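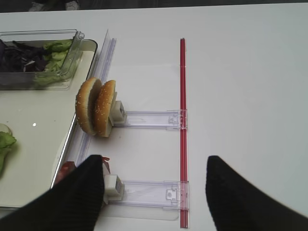
Will it still pick up a leaf of lettuce if the leaf is floppy, Hemi Tautahi wanted to know, and if it won't, why did we drive all that way to watch it?

Open with that question. Read it out, leave a gap, let people laugh. Then tell them it was the best question anybody asked all day, and that I'm going to spend most of this talk on it.

WHO I AM, WHY I WENT (short!)

Name, job, one line. I look after the prep line at the Kincaid kitchen. I am a food person and I came to robots with a lot of curiosity and very little math.

The visit was the Kunden open day in July. Doors at 10 a.m. Coffee first, then the floor. Seven people went from our side in two cars, and both cars missed the same turn.

Say thank you here to Hemi Prendergast, who set it up and put up with us. Point out now that there are two Hemis in this talk. Prendergast works at Kunden and ran the demo. Tautahi works with me and asked the lettuce question. If I just say "Hemi" later on, somebody please shout.

WHAT I EXPECTED

Be frank about this part. I expected a cage, a big orange arm, and a man with a clipboard telling us to stay behind the yellow line. I had in my head every car factory film from school.

What we got was a white tabletop, a tray, some lettuce and a burger bun. It looked like the start of a lunch order! I was thrilled. I know what lunch orders look like.

(Pause here, point at the slide. Leave it up through the next two sections, don't click on.)

THE TABLE

Don't describe everything, they can see it. Pick out the things a kitchen person notices:

The greens. Purple leaves and pale green leaves sharing one clear box with the lid up. Any of us would recognize that box. And then one bright green leaf out on the tray by itself, down at the edge. I have a soft spot for that leaf. Every station I have ever worked had a leaf like that on it.

The bun. Two halves, sesame seeds and all, standing up on their edges side by side against a little white block. My first reaction was that no cook would ever put a bun down like that. My second reaction took longer, and I'll come back to it.

The clear arms running across to the long red rod. I had a lot of theories about those in the first minute. Ask the room for theirs before going on, it gets people looking.

The fingers. Black, ribbed, tapering up to the tips. When Prendergast let us handle a spare pair at the back bench I could not stop pressing them. They give a little. The ribs flex and the tip curls toward whatever you push against it. Everybody who picked one up did the same thing, squeezed it, said "oh," and squeezed it again.

THE VIEW FROM THE WRIST

This was my favorite part of the day, so slow down.

There is a camera at the wrist, and Kunden had its view up on a big monitor so visitors could follow along. I had been standing next to the arm for ten minutes and felt I understood the job. Then I looked at the monitor and had to start again.

From where I stood, I saw a table with room all over it. From the wrist you see two big dark fingers coming in from the bottom, and they cover things. Look at the left one on the slide. There is a white block tucked partly behind it, and something red peeking out just beside. Tomato? Meat? I went back and forth. Ask the room to vote. Then ask: if you can't tell, what should the arm do?

I love this because it is so close to training a new hire. I stand at the side of the station, I can see the whole board, and I get impatient with someone whose own hands are in the way of what they're looking for. I have honestly been a bit kinder since July.

Line to hit: ask to see what the robot sees. If you go to one of these days, do that first, before you ask about price or speed.

THE LETTUCE QUESTION

Now back to Hemi Tautahi.

Prendergast's answer was a good one. He didn't say yes. He said, let's try it, and which leaf would you like? So Tautahi chose the worst leaf he could find in a fresh box, a torn one, limp along one side.

Tell the story in order:

First go, the fingers closed and came up with nothing. The leaf folded flat and slid out underneath.

Second go, it came up with two leaves. Big cheer from our group, and a groan from Prendergast, who pointed out that two leaves is a miss when the order says one.

Third go, one leaf, lifted by the rib, carried across, set down. It took its time. You could have heard a pin drop and then you couldn't hear anything at all over Tautahi.

So, 3 tries. I want to be fair about that number in both directions. On my line, nobody gets three tries at a leaf in the lunch rush. But I watched the third go from a few feet away and it was gentle. The leaf wasn't bruised. I checked, I picked it up and held it to the light like an idiot.

Prendergast then told us something I wrote down word for word: "A bolt is the same bolt every morning. I have never met the same lettuce twice."

Give them a second with that one.

WHY FOOD IS HARD (keep to what I was told, don't show off)

Leaves stick to each other. Leaves stick to the box. A clear box is hard to see at all when the light comes off it, and so is anything else that's see-through. Kunden's people talked about this a lot. They had moved a lamp twice that morning.

Bread squashes. A finger that is firm enough for a tomato leaves a dent in a bun. You do this correction in your hands all day and don't notice.

Which brings me back to the bun standing on its edge. I asked about it over lunch. One of the younger engineers got me to close my eyes and pick up a half lying flat on a table with only two fingers, no sliding it to the edge, no thumb underneath. I couldn't do it without squashing it. Then she stood the half up and I had it in one go. Try it at home! It's a great party trick if your parties are like mine.

If there's time, do this live. Bring buns. Bring 6, people will want a turn. (Check with the venue about crumbs.)

HOW IT LEARNS

I'll get asked, so have a short answer. At Kunden somebody guides the arm through the job by hand, over and over, and the camera and the movements are recorded together. Prendergast said the burger work had 2000 of these run-throughs behind it at the time of our visit. I asked who had done them. He put his own hand up, and so did most of the people at the bench.

I had a go myself. They have a handle you hold and squeeze. I got the fingers over the lettuce box, felt very pleased, and then drove them into the side of it. Second attempt I brought the box with me. Minor applause.

What surprised me was how much they wanted the untidy attempts. I apologized for mine and was told they could use the ones where a person gets into trouble and gets back out. So somewhere in there is me, wobbling over a salad.

THE OTHER STANDS

Quick, one slide, don't get stuck.

Minico had a small mobile cart that follows you with a rack of trays. Lovely quiet thing. It followed Tautahi to the restroom door and waited.

Clulell were showing tray labels that a camera can read at an angle. Sounds dull, was terrific. We are trying a batch of them in the walk-in now, with no robot anywhere near, just a phone.

There was also a sauce nozzle I didn't get to see working. The line was long and lunch was on. If anyone here saw it, come and tell me.

WHAT I'D TELL YOU TO DO AT AN OPEN DAY

Bring your own awkward item. Phone ahead and ask, most places are delighted. Next time I'm taking our pickles.

Stay for the resets. Between runs a person puts everything back, and that's when you find out how much work is in the setup. I timed one at 3 minutes, with a discussion in the middle over which way a bun half should face.

Take a skeptic with you. Our best conversations came from Tautahi not being impressed.

Talk to whoever is wiping down the table. They've seen every failure there is and they are generous with the stories.

WHERE WE ARE NOW

No, we haven't bought an arm. We'd need more bench than we have, and the speed isn't there for a lunch line. I'm saying that with no disappointment at all. I saw something pick up a single torn leaf and put it down where it was asked to, and I've been talking about it ever since, ask my family.

What has changed: we stood our bun halves on edge in a rack for a week, as an experiment, for the humans. The crew were split. The left-handers liked it. We kept it on one station.

Prendergast has invited us back once the new fingers are in. Tautahi has already said he's choosing the lettuce.

QUESTIONS

Likely ones: cleaning (fingers come off, get washed separately, ask Kunden for details), cost (don't guess, pass on Prendergast's email), jobs (take this one seriously, say what our crew said, which was mainly that they'd hand over the onions tomorrow).

If it goes quiet, take the vote again on the red thing behind the finger.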